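Home
Blog
About
Archive
Contact

Buying Out the Second Half of a Small Business

March 2018

I've had a few emails asking how the buyout went, so I'm writing it up in one place. I left a lot of it out at the time because the deal wasn't signed and I didn't want to talk about it until it was.

For anyone new, I run Sodden, a rainwear repair business. We reproof jackets, replace zippers and seam tape, and patch waders. I started it with a business partner, split down the middle. We had 10 regular customers the first winter, most of them guides from the same river outfit. Today there are 26 shops that act as drop-off points and send us work in batches.

My partner wanted out. There was no fight. Family had moved to another state and the long-distance arrangement we tried for a year was hard on both of us. I was doing the shop floor and most of the customer calls, and my partner was doing the books at night from a different time zone. Small things took a week to decide. We couldn't agree on whether to buy a second heat press, and we put it off so many times that the supplier closed the quote.

The first thing we did was read our operating agreement, which neither of us had opened since we signed it. It had one paragraph about a partner leaving. It said the shares would be sold at fair value. It didn't say who would decide the fair value or how long the buyer would have to pay. If you are in a two-person company, go read yours this week.

We paid for a valuation from a firm called Dogar. They asked for three years of statements, a list of equipment with ages, the lease, and a breakdown of sales by customer. Getting the sales breakdown together was the slow part. We had switched invoicing software from Wereo to Fonero partway through the second year, and the customer names didn't match between the two. One shop was in there under four spellings. I ended up going through 233 invoices by hand over two weekends and putting them on one spreadsheet.
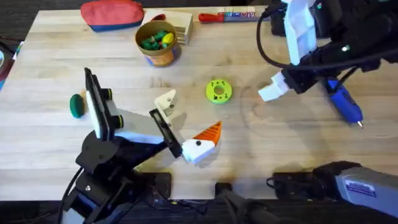

The number Dogar came back with was lower than my partner expected and higher than I did. A big part of the discount was customer concentration. One chain of outdoor stores made up 40 percent of our sales, and the report said so on the first page. I knew it was a big account. I had never seen it written as a percentage, and it bothered me for weeks. I've been trying to sign up smaller shops ever since.

We settled on the report's figure with one change. My partner had loaned the company money for the first heat press and never been paid back in full, so that got added as a separate line. I didn't argue about it. The loan was real and it was in our bank records, even though we never wrote a note for it.

Then there was the question of how I'd pay. I talked to two banks. The first one wasn't interested in a loan where the money leaves the business and buys nothing new. The second would do it, but wanted my house as collateral and a rate I didn't like. In the end my partner agreed to carry most of it. I put down what I had saved, and the rest is a monthly payment out of the business for five years. If I miss two in a row, part of the shares go back. That clause made me nervous, and I signed it anyway. I would have asked for the same thing on the other side.

We each had our own lawyer. At first we were going to share one to save money, and the lawyer we called told us no. It cost more than I'd planned, and it also took longer, since every change had to go around four people. We started in October expecting to be finished by the holidays. We were not. The landlord took a month to agree to take my partner's name off the lease, and wanted a larger deposit from me before doing it.

Here are some things I'd forgotten to plan for:

The business credit card was in my partner's name. Every subscription we had was on it. When it was canceled, our shipping account stopped working in the middle of an afternoon with a full rack of jackets waiting to go out.

The domain name was registered to an old personal email address. It took several days to move.

Payroll was something I had never run. I did it wrong the first time and had to issue two corrected checks. I've since hired a bookkeeper for a few hours a month, and I should have set that up before the closing date.

The insurance policy listed both of us as owners and had to be rewritten. The premium went up slightly.

As for the day-to-day, it's quieter. I can make a decision in the morning and act on it by lunch. I bought the second heat press, used, from a sign shop that was closing, and it has already cut our turnaround on seam work. On the other hand, I don't have anyone to check my thinking with. I used to get annoyed at being asked to justify every purchase. Now I write down the reason for anything over a few hundred dollars and leave it overnight before I order.

We told the staff before the papers were signed, once the terms were settled. I think that was the right order. They'd noticed the closed-door phone calls and one of them had assumed we were shutting down. I wish we'd told them sooner.

My partner and I still talk. Mostly it's about where a file is or what a certain customer was promised, and those calls are getting less frequent. The payments go out automatically on the first of the month. So far cash has been tight but fine, though spring is our slow season and I'm keeping an eye on it.

I've had a couple of requests to share the spreadsheet I used for the customer breakdown. I need to take the real names out of it first, and I'll put it up when I've done that.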